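Nenia Packaging Reuse and Sorting Project
Progress report to the Menodham Fund, second period
Submitted 2022-10-16

You asked us last time for fewer adjectives and more bottles. We have tried to oblige.

Sorting at the Bresum hall has run on five days a week since July, up from whenever we could get the key. The green belt is back in service after its new bearing, and it now makes a noise only when it is started, stopped or leaned on. We paid for the bearing out of the repairs line, which leaves $67 in that line for the rest of the grant year. We would be grateful if nothing else squeaked.

Most of this period went to the orange bottles. They are the largest single type we handle, they roll, and their labels come off in a mood of their own. Our first plan was to sort by label. Our second plan, adopted after 19 working days of the first, is to sort by plastic and let the labels be somebody else's problem - in this case Tjoa, who take the stripped material and have been patient about it.

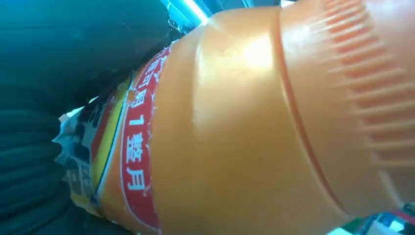
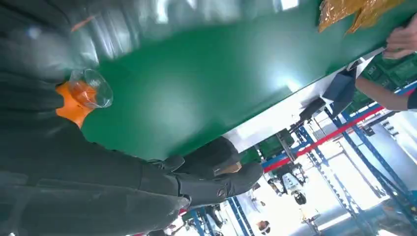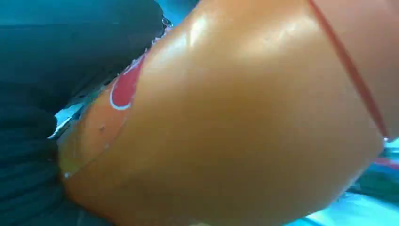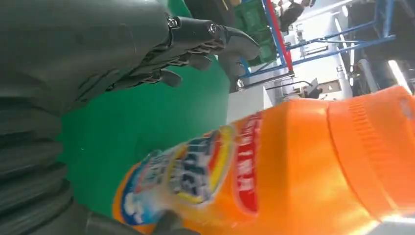

Orange plastic on the sorting line at Bresum.

Caps remain a sore point. Tjoa want them off and bagged separately, and we agreed to this in a meeting held shortly after lunch, when most things sound easy. A tight cap takes longer than the rest of the bottle put together. We have bought two strap wrenches and moved cap removal to its own bench, so the belt no longer waits on it.

Film and soft bags are going better than we deserve. They are pulled early and pressed once a week. The first pressed bale fell apart in the yard, the second held, and we have stopped taking visitors to see the first.

Against the targets in the agreement: the hall is open on schedule, the cap bench is working, and the written sorting guide is late. It stands at 10 pages and was meant to be one sheet for the wall. We are cutting it, with some grief over the section on lids.

Spending is on budget apart from gloves, where we were around 5 percent over. We had assumed a pair would last a week. Thicker ones are on order from the same supplier and should see us through the winter.

For the next period we ask to move the unspent travel money to a second cap bench. There was very little travel. The draft guide and the bale weights will follow under separate cover once the scale comes back from repair.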